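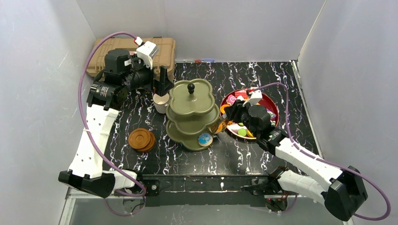 Figure 2. Dessert station with both arms in position. Right arm at the red bowl, left arm raised beside the three-tier stand.

Section 4. Running the station alongside staff

The Stelteck sales sheet says the Vinier station "frees up" one person per shift. At the Trinelville kitchen it has not. Someone still fills the bowl, clears the stand and answers for what ends up on each tray. Plan your staffing on that basis until your own records say otherwise.

Before the shift

1. Switch off power at the wall and wait 30 seconds.
2. Check that each cable follows its arm with enough slack to turn the wrist. Replace any tie that has worked loose.
3. Set the stand between the arms and the bowl to the right of it.
4. Train with the pretend sweets first. Go to real food after 200 clean placements, logged by the person who watched them.
5. Restore power and stand clear while both arms find their start positions.

CAUTION: Keep hands off the tabletop while either arm has power. An arm that looks parked may be waiting for its next command.

During the shift

6. Name one attendant. Do not give that person a second station, whatever the schedule software suggests.
7. If a piece is dropped, press Stop, wait for both arms to settle, then pick it up by hand. Write it down, including the small ones.
8. If the display shows code 212, the gripper has closed without finding a piece. Clear it once. If it comes back, finish the tray by hand.

Note: Time spent clearing codes is working time. The Sadowski dashboard counts it as "idle" and there is no setting to change this, so keep a paper log and use that when hours or headcount are discussed.

Note: Placement speed in the brochure was measured without refills. Do not use it as a target for staff.

Revised June 16, 2026. Replaces all earlier copies of Section 4.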